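Part-Time Front Desk and Records Assistant, Flamport

Posted December 19, 2022
Reference number: 1131

Marinho Property Services is hiring a part-time assistant for its Flamport office. We manage rental homes and small commercial units in Flamport and Darudmont. The person in this job answers the phone, greets tenants and owners, and keeps our lease records in order.

The job is 20 hours a week, mornings only. It is a permanent position with a three-month trial period. Pay is set by experience and is discussed at the first interview.

What you will do

Answer calls and pass them to the right property manager.
Enter new leases, renewals and move-out notices into our records system.
Scan older paper files. We still have 1333 of them, and we want the job finished by the end of July.
Take in rent checks and write receipts.
Sort the mail and order office supplies.

You will work mostly at a desk and type for much of the morning. Lifting is limited to file boxes of up to 10 pounds. The office is on the ground floor and has step-free access from the parking lot. 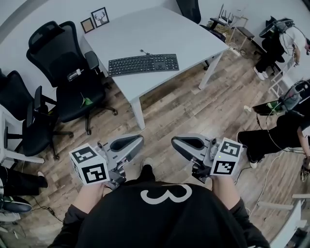
What we are looking for

A high school diploma or GED.
At least one year of office, retail or call center work.
Accurate typing and clear spelling.
Comfort with spreadsheets and email.
Spanish or Portuguese is helpful but not required.

You do not need experience in real estate. We use the Tekdale records program, and training on it takes up most of your first week. Training hours are paid at the normal rate.

Benefits

Paid time off starts after the trial period. We pay $200 a year toward a class of your choice, as long as it relates to office work. Parking is free. The office is closed on federal holidays.

How to apply

Send a resume and a short cover letter to the Flamport office by mail, or drop them off at the front desk before noon. Write the reference number on the envelope. Please include two work references and tell us when you could start. Applicants chosen for an interview will be asked to do a short typing and filing test. We reply to all applications, including the ones we turn down.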